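Workshop notebook, stick bench
December, started 8:40 a.m.

Carried over from last entry: the blade-end flex numbers on the Trunano shafts did not agree with the ones Beril took on the old fixture. Suspected the lower clamp. Pulled it apart before doing anything else. The rubber liner on the moving jaw had taken a set and the stick was rolling a few degrees under load, so the indicator was reading part bend, part twist. Replaced liner with the harder sheet from the Tuncer offcuts bin. Retorqued, zeroed, left the dial indicator where it was.

Check bar after the new liner: 3 readings, all inside one division of each other. Good enough to go on.

Shafts for this run are all senior, same nominal flex, same curve, mixed use. Club tags left on. Two groups: Trunano (one-piece) and Fadance (fused blade). The Dekovent sticks have not turned up. Latrice Brannigan at the rink says the equipment manager still has them in the skate room and wants them back before the road trip, so those will have to be done in one sitting.

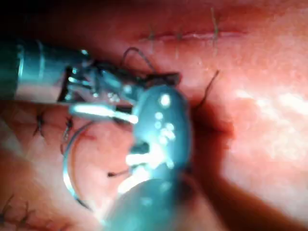
Instrument shaft and wrist joint over tissue surface, second instrument close in front.

Procedure, same for both groups. Support span fixed, load applied at midspan, 300 N preload held and released once, then the reading. Cycle count between readings is 30. Let the shaft sit after each block before rereading. Did not sit long enough on the first Fadance stick and got a soft number; crossed out in the table, repeated after lunch, and the repeat is the one to use.

Trunano group: flex drifts very little over the first blocks. One stick has a chip on the heel side of the hosel with the outer ply lifted. Kept it in the run because that is how the players are using them, but marked it C in the sheet so it can be taken out of the average. With it out, the spread closes up noticeably.

Fadance group: more scatter to begin with. The stiffest stick in the group is also the one with the most tape residue, and I had it down as dirty contact faces until I cleaned it and got the same reading again. So the stiffness is in the shaft. Possibly an older layup. The serial style on that one is different from the others.

Failure test, one stick only, Trunano, the one with the cracked toe that was headed for the trash anyway. Ramp load at midspan, slow. Audible ticking well before anything showed on the trace. Let go at 627 N, top face in compression, clean buckle just above the lower hand position. Matches where the defensemen say they break on slap shots, for whatever one sample is worth. Pieces are bagged in the bottom drawer with the tag. Please do not tidy them away, Beril wants to section the top face. 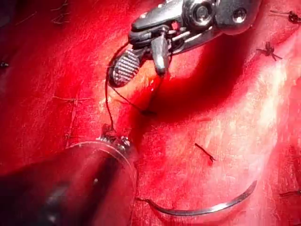 Fixture notes. The load nose needs a wider radius. It left a visible mark on the top face of every stick over the preload, and on the failure piece the buckle started close enough to that mark that I would not want to argue it was unrelated. Beril Türkmen suggested a strap instead of a nose. Tried a loop of skate-lace webbing as a quick version: marks gone, but the webbing stretches and the first reading after each reload is useless. A flat woven strap might do. To be ordered.

Also the temperature question. All of the above is at room temperature, and the sticks get used on a bench at the ice where it is a good deal colder. Latrice asked whether the resin gets stiffer enough to matter. No data yet. Plan is to leave four of the Trunano sticks in the rink overnight, bring the fixture down on the cart, and run the same block beside the boards before the morning skate. Needs an extension cord and a flat bit of floor. The rubber matting is not flat.

To do:
Redo check bar with fixture on the cart
New load nose or strap
Log tape residue before cleaning, not after
Get Dekovent sticks from skate room
Beril to section failure piece
Old-fixture numbers: mark as suspect in the shared sheet, do not delete

Indicator left clamped and zeroed. Power to the load cell amp is off at the wall.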